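Tekleab Guesthouse — Questions Our Guests Ask

What time is breakfast, and do I have to come down for it?
We serve from seven until ten, and you are welcome to linger well past that with your coffee (most people do!). If you'd like to eat in your room instead, leave the little card on your door handle before 11 at night and we'll bring a tray up.

Can you cook for my allergies?
Almost always, yes. Please tell us when you book, and then tell us again when you arrive — we would much prefer to hear it twice. Hwa-young Kong runs our kitchen and makes a rice porridge with no dairy, nuts or wheat that even the toast-and-jam crowd has been known to ask for. 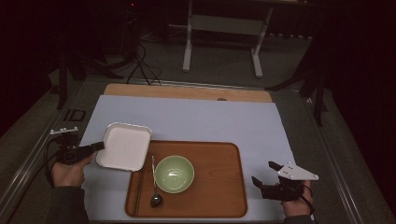
Bowl, spoon and chopsticks on one of our wooden trays.

I'd like a fork, please. Is that all right?
Of course it is. Just ask, or help yourself from the drawer by the dining room door.

Is there parking?
There are four spaces behind the house, first come, first served. When those fill up, the street in front is free overnight, though the spots nearest the bakery go early.

Can I bring my dog?
Well-behaved dogs can stay in the two garden rooms, and we keep old towels by the back door for muddy paws. We do ask that they skip the dining room, however sweetly they look at you.

What if I'm arriving late?
Call us from the road and we'll leave the porch light on and your key in the lockbox.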